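Larow switched its stock ledger from Seketti to Rawat in March. Notes on the rounding problem, for anyone planning the same move.

Seketti stores unit prices to 4 decimal places. Rawat stores 2 and rounds on import, with no warning in the log.

Of 1530 lines, 511 came out with a different total. Most were a penny or less. The worst were fasteners, priced singly and bought by the box.
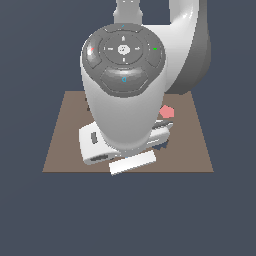 Render: white arm over a square brown tabletop.

Fix: import the line total and the quantity, then let Rawat work out the unit price for display only.

Credit notes need a separate pass – the sign is dropped if the quantity field is blank. We had 21 of those.

Susell exports behave the same way as Seketti. Check VAT lines last.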